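Drustport Porch Tapes -- read me first

Hi! I'm Dede, and this folder holds the recordings I've been nagging everybody about. It's 305 tracks of highlife and old dance band songs, played by whoever turned up at the Flandmont in Drustport with an instrument and a free evening. Most are covers, a few are originals, and one is Kwesi Yakubu tuning for four minutes (I like it, it stays).

What you get

The audio is in the folder called takes, one WAV per track, stereo. There's also a spreadsheet, tracks.csv, with a row for each one: title, who wrote it if we know, who sang, key, tempo, and a notes column where I ramble. If the writer cell says "trad?" with the question mark, that means two of us argued and gave up. Please write to me if you know better!

18 of the tracks are in a subfolder named rough. Those have clipping on the trumpet or a hum from the amp, and I kept them because the playing is so good. Don't use them to judge anyone's mixing, least of all mine.

How it was recorded

Two mics and a small recorder, all in one room. Selorm Aidoo moved the mics between songs whenever the horns got excited, so the balance jumps around from track to track. Nothing has been compressed. I trimmed the starts and ends and that's it -- if a song begins with somebody laughing, the laughing was too close to the downbeat to cut.

The tempo numbers came from me tapping along with a metronome app, so trust them for slow songs and be suspicious of anything fast. Ayuba Essien checked the keys on guitar. He hears a lot better than I do.
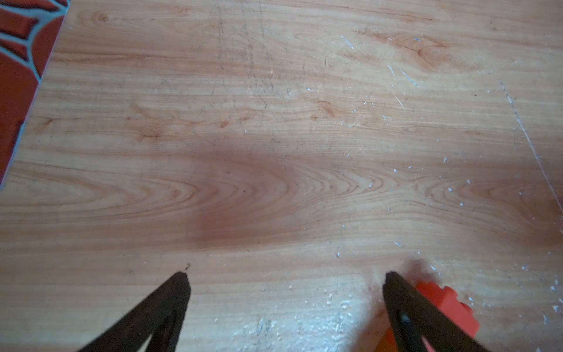 Light wood grain, tabletop, close up.

Names and spellings

Song titles are spelled the way the singer wrote them down for me, which means the same tune can show up under two names. Search for Tsikata and you'll get the band's own medley, in three versions, all different lengths. The one marked Drarkau is the long one with the organ, and it's my favorite thing in here.

Using the tracks

The players are fine with you listening, learning the parts, teaching from them and playing them at home or in class. For anything you're going to sell or broadcast, ask first. The songs that still have a living writer need that person's okay too, and I can't give it for them. Credit the singer and the Drustport Porch Tapes, please, in that order.

Known problems

Track 300 has the left and right channels swapped. I keep fixing it and then uploading the old copy.

Anderson Rangel is listed as "A. Rangel" on his early songs and by his full name later. Same guy, same trombone.

Changes

Version 2 adds the November session and fixes the composer column, which had slipped down a row. If you have the first version, toss the spreadsheet and keep the audio.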